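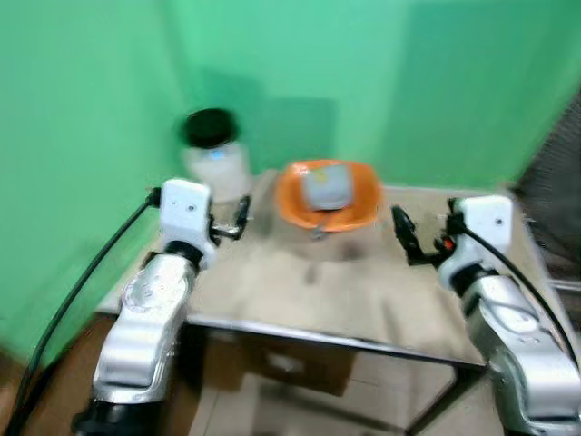 The league has now considered the points raised on this list about postponed fixtures and the second round of the Ellport Cup, and the reply below is sent to all club secretaries so that every club has the same information. It should be read alongside the competition rules issued before the start of the season. Where the two differ, the rules stand until the general meeting decides otherwise. The second round draw will be made at seven in the evening at the small square table in the corner of the green-walled room, and each club in the draw may send one representative. The draw sheet will be circulated to this list the same night.

The message to which this replies is quoted in full, as two clubs have told me that it did not reach them.

Treasa Mac Giolla wrote:

> Dear Secretary,
>
> I write on behalf of Torklow with regard to our away match against Bellamy, which was called off at 11.40 in the morning for a 2 pm kick-off. Our coach had already left and the full hire charge fell to us. The pitch had been under water since the previous evening, and we would ask why no inspection was held earlier.
>
> We would also be grateful for a ruling on the following.
>
> First, whether the rearranged match may be played midweek. Four of our first-choice players work shifts and cannot be at Bellamy for a 6.30 start.
>
> Second, whether a player who was suspended on the original date, but whose suspension has since been served, may take part. Our reading of the rules is that he may. Bellamy have told us that they take the opposite view.
>
> Third, whether the gate from our first round cup tie with Trisden is to be shared before or after the match officials have been paid. The attendance was 292, our best for a cup tie in several seasons, and the difference matters to both clubs.
>
> Lastly, could the league confirm that the second round will still be played in November? Our ground is needed by the youth section for part of that month and we have to give them notice.
>
> Yours sincerely,
> Treasa Mac Giolla
> Torklow

I take these in order.

Late postponements

The rule asks the home club to arrange an inspection "in good time". The league accepts that this wording has been read in different ways. Bellamy have supplied a note of the morning's events, from which it appears that their groundsman looked at the pitch at nine and hoped that it would drain. A qualified referee was not called until after eleven. No rule was broken, and there will be no charge against the club.

With immediate effect, however, where the visiting club has to travel more than 20 miles, the home club must have the pitch inspected by a registered referee no later than three and a half hours before kick-off if there is any doubt about it. The result must be telephoned to the visiting secretary. A message left on a phone does not count as notice, nor does a post on a club's own page.

Torklow have asked for help with the coach hire. The hardship fund stands at £2,361 and has to last until the end of the season. A grant of half the charge has been agreed on this occasion, on sight of the invoice. Trisden asked in a separate message whether the same would apply to their abandoned match – it would not, as the fund covers matches that do not start.

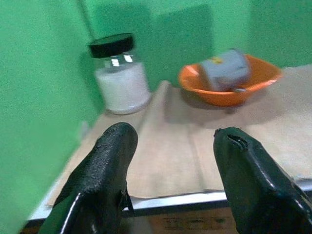 The table with its beige covering, and the green panels round it.

Rearranged fixtures

A postponed league match may be played midweek if both clubs agree in writing, or if the league so directs after the end of February. Before that date a club cannot be made to play midweek. Torklow and Bellamy have each been sent three weekend dates and should reply with an order of preference. If no date is common to both lists, the fixtures secretary will choose one.

Kick-off times before the clocks change must allow the match to be finished in daylight unless the ground has approved floodlights. At present only Ellport and Trisden have them. Trisden have offered their ground as a neutral venue and the league is grateful for the offer – clubs wishing to take it up should write to Trisden direct and copy in this list.

Suspended players

Torklow's reading is correct. A rearranged match is treated as a new match, and a player's standing is taken on the day it is played. It follows that a player who was free to play on the original date but is suspended on the new one must be left out. Please note also that a player registered after the original date may play in a league match but not in a rearranged cup tie.

The registrar has 1713 players on the books across all divisions, and clubs should not rely on her to tell them when a suspension begins or ends. The notice sent to the club gives the number of matches. It is for the club to keep count, friendly matches excluded.

Gate receipts

In cup ties the match officials' fees and the cost of the ball are taken from the gate first. The remainder is divided equally between the two clubs. Season tickets are not valid for cup ties. Torklow and Trisden should settle on this basis and send the signed gate return to the league within 14 days of this message.

Clubs may admit up to 51 holders of league passes free of charge, and these must be entered on the return as a separate figure. Three returns from the first round left this line blank and have been sent back.

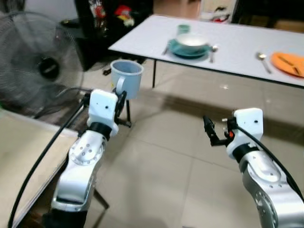

The second round

The round will be played in November as planned. The home club has the choice of the second or third weekend and must tell its opponents within five days of the draw. If the home ground is not free on either weekend the tie will be switched, and Torklow may wish to bear this in mind when speaking to their youth section.

Ties level after 90 minutes go straight to penalties. There is no extra time before the semi-finals. Five substitutes may be used from seven named, and team sheets must be handed to the referee 30 minutes before kick-off. Colours are as printed in the handbook, with the away club changing in the event of a clash. Ellport have altered their second strip to white shirts and maroon shorts since the handbook went to print.

Replies to this message should go to the list if they concern the rules in general, and to me alone if they concern a named player. Any club wishing to propose a change to the inspection rule should send its wording, with the name of a seconding club, in time for it to be placed on the agenda of the general meeting.

Fixtures and Competitions Secretary
For the league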